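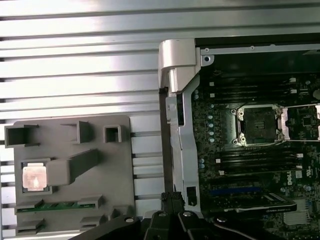

*Parts tray and open workstation on the refit bench at Lotwood.*

# About Lotwood Refit

Lotwood Refit takes in used office workstations, strips and tests them, and sends them back out to schools, colleges and small firms. We work from one unit on the Thakur estate in Folusville. There are 11 of us, and two robot cells that do most of the processor and memory handling.

Elsie Haworth started the business with a bench, a box of screwdrivers and a contract to clear one college's old machines. Covadonga Villanueva joined later to run the automation side. The first cell went in because seating and removing processors by hand all day is slow work and hard on the wrists. We called the control software Kadix, after a street Covadonga used to live on, and the name stuck.

## The November fault

Customers still ask about this, so the full account is kept on this page.

In November we found bent socket pins in a batch of dual-socket workstations. The machines had passed through the first cell overnight. In each case the damage was along one side of the socket, and in each case the gripper had reported a normal placement.

We stopped the cell at 6.40 in the morning and left it stopped. Every machine it had handled since the last calibration was pulled off the shelves and checked under a magnifier. We found 20 damaged boards. Three had already been delivered, and we collected those at our own cost and replaced them.

The cause was a combination of two things. A fixing on the parts tray had worked loose, so the tray could shift slightly when a chip was lifted out. The chip then sat a little off square in the fingers. Kadix should have caught this from the force reading on the way down, but the limit had been raised during an earlier job with stiffer sockets and never put back.
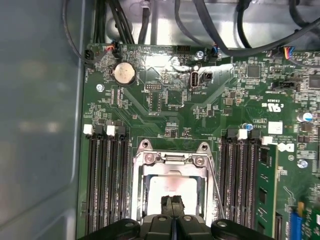 **Was anyone hurt?**

Nobody was near the cell when it happened, and there were no injuries. The damage was to boards only.

## What we changed

The force limit is now stored with each type of board and loads with the job. It can't be carried over from one job to the next. If the reading goes past the limit, the arm stops where it is and waits for a person to come and look.

The tray is checked at the start of each shift and again after any collision, however light. The check takes a few minutes and is signed for on paper. We also added a camera check of the chip's angle before it goes over the socket - it should have been there from the start.

We ran the cell on scrap boards for 2000 placements before it went back to customer work. Since then it has done 3430 on live jobs with no bent pins. It has stopped itself a few times in that period, mostly for dust or a lever that hadn't opened fully.

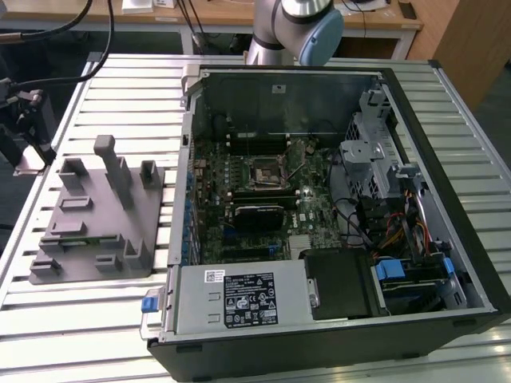
## Working with us

We collect from offices and schools by van and can take mixed loads. Drives are removed and wiped before any other work starts, and you get a certificate for each one. Machines that can't be repaired are broken down for parts.

Elsie deals with collections and new accounts. Questions about the cells or the November fault go to Covadonga, who will send the full fault report to any customer who wants it. Visits to the unit are welcome by arrangement - please wear flat, closed shoes and report to the front desk first.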